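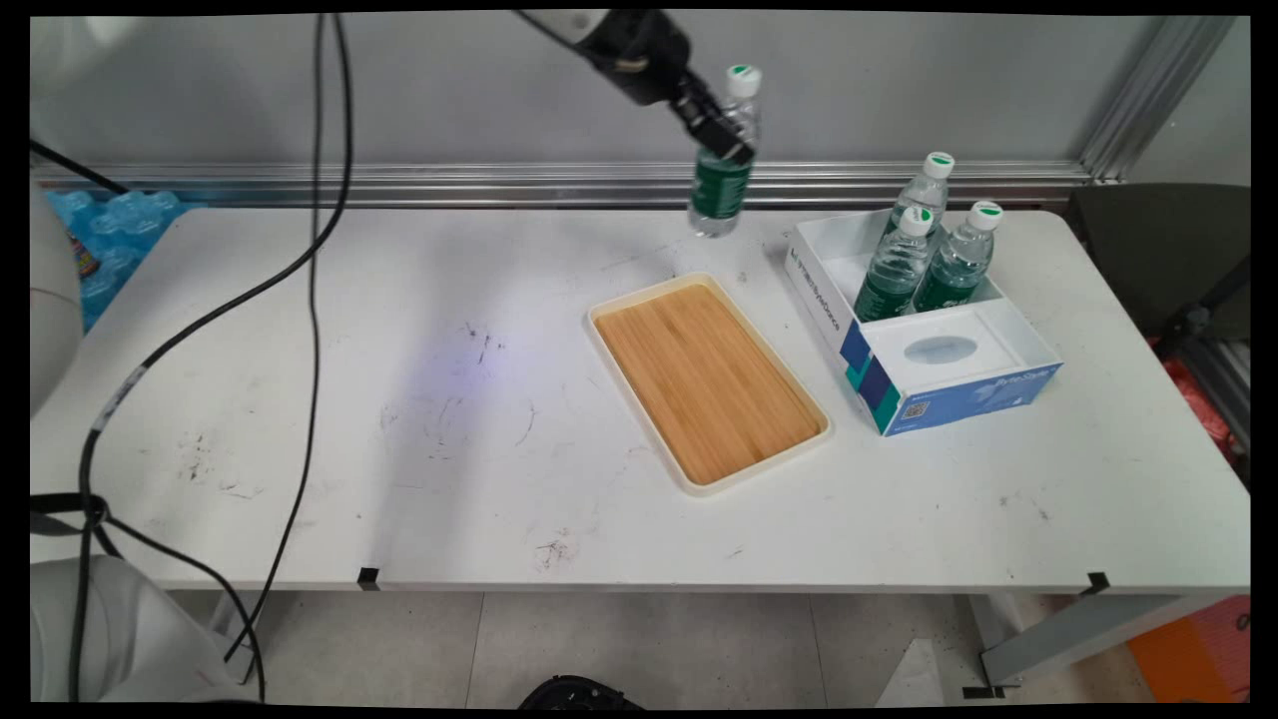 Célula de botellas, cámara fija. Pinza cerrada en el cuello, bandeja vacía delante.

Hilo sobre la puesta a punto de la célula de botellas. Sirve para quien tenga un brazo con pinza de dos dedos y trabaje con agarre por cuello. Notas de mantenimiento, sin orden estricto.

1/ El agarre se hace por el cuello, debajo del tapón. El cuerpo de una botella de PET cede al apretar y la etiqueta resbala. El cuello es lo más rígido que hay en toda la pieza.

2/ La fuerza de cierre la limitamos por software. Con el límite alto el dedo marca el plástico y la botella gira al soltarla. Con el límite bajo se descuelga en el arranque del movimiento. Se ajusta con botella llena, nunca con vacía.

3/ La inclinación de la botella en suspensión es admisible mientras la base libre el borde de la bandeja. El punto de aproximación va por encima de ese borde, con descenso vertical al final. Entrar en diagonal acaba en golpe contra el canto.

4/ Referencias de mesa: dos marcas de cinta negra en el borde delantero. Si alguien limpia la mesa y las levanta, se vuelve a medir todo. Nos pasó en febrero y perdimos una mañana – ahora las cotas están también en la hoja de Gasari.

5/ Cables. Los que bajan por delante del tablero se revisan con el brazo en los extremos del recorrido, a velocidad reducida. Ningún tramo debe quedar tirante. La etiqueta del cable no se quita aunque moleste.
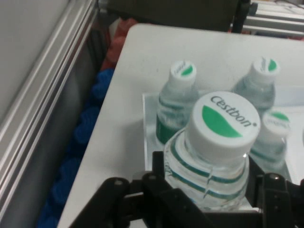 Cámara de muñeca. Botella Cestbon entre los dedos, otras tres detrás.

6/ Vista de muñeca. Es la que uso para comprobar el centrado: el tapón tiene que quedar entre los dos dedos. Si aparece desplazado hacia uno de ellos, primero se mira el soporte de la cámara y después la calibración. En ese orden.

7/ Tornillos de los dedos. Apriete cada 300 ciclos y raya de rotulador en la cabeza para ver si han girado. En la última revisión, a los 616 ciclos, había 2 flojos. Habíamos saltado un intervalo, así que el fallo es nuestro.

8/ El acrílico transparente da problemas a la cámara de profundidad. No detectamos el borde: la posición de la bandeja se introduce como cota fija en Ploseo y se verifica con un toque lento en una esquina.

9/ Con varias botellas juntas manda la holgura del dedo exterior, no el diámetro del tapón. Orden de recogida: primero la que tenga más espacio libre a los lados. La rutina de Oner lo calcula, pero conviene revisar la primera secuencia a mano.

10/ Limpieza de la pinza: paño seco en las caras de contacto. Nada de alcohol en las articulaciones, arrastra la grasa. Los dedos de recambio están en el cajón de Karagiannis, con su par de apriete apuntado en la bolsa.

11/ Pendiente: repetir la calibración de muñeca con el soporte nuevo y pasar los límites de fuerza a un fichero por tipo de botella. Cuando tenga los valores los cuelgo en este mismo hilo.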